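Folding data: a student team on its cloth-handling project

The Skamomo club meets on Thursday evenings and is in its second year. Its entry for the Wummont student challenge is a program that learns to pick up a crumpled garment and place it in a basket. We spoke with the member responsible for the recording setup, who asked to be quoted on behalf of the whole group.

The project began with simulation, which was dropped early. "Cloth models were too slow on our machines, and the contact behavior was wrong at the fingertips," the member said. The group moved to recording by hand. A student holds the gripper, performs the task on a white table, and the fingertip motion is logged. The target is 2000 recordings. The club has 218 that pass its checks.

Black fabric was chosen on purpose. "Folds in black cloth have low contrast. If the model handles that, the lighter garments should be easier. We have not tested this yet." 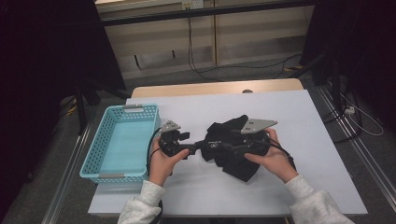

Another member disagreed with the choice and asked for it to be noted that a light garment on a dark table would have given usable depth data in the first month. The argument is still open. Both versions are in the test plan, with 20 trials each, and the results will go in the club's report whichever way they come out.

Most of the rejected recordings fail for one of two reasons: the hand moved too fast for tracking, or the start and end points were trimmed badly. The second problem is handled by a script that looks for a pause before the first contact. "The pause has to be held. New members forget it. We put it on the checklist as step one and the rejection rate dropped."

On hardware, the group has little to report. Joint play is measured before every session, and screws are retightened when the reading drifts. Cable routing took longer than planned – two layouts were tried before the current one.

The training code is a fork of Etico, a small package written for the club by former members. It runs overnight on one desktop. Asked what they would change, the member named the labels first. "We labeled grasp points by hand for the first 16 recordings, and then we changed the definition of a grasp point. Those had to be done again." 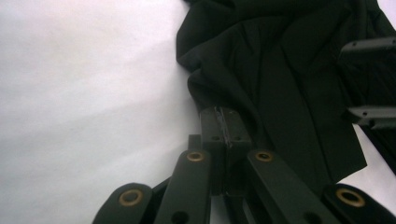

Dönmez, August

The second conversation took place at the challenge's summer workshop, where teams compare methods before the final round. By then the depth question had been narrowed to a question about lighting, and the trials had been rescheduled.

"The score counts completed placements only," the member said. "A garment hanging over the rim is a zero. We think partial credit would tell the teams more, and we have written to the organizers."

No reply had been received when we spoke. The club will continue recording through the fall term.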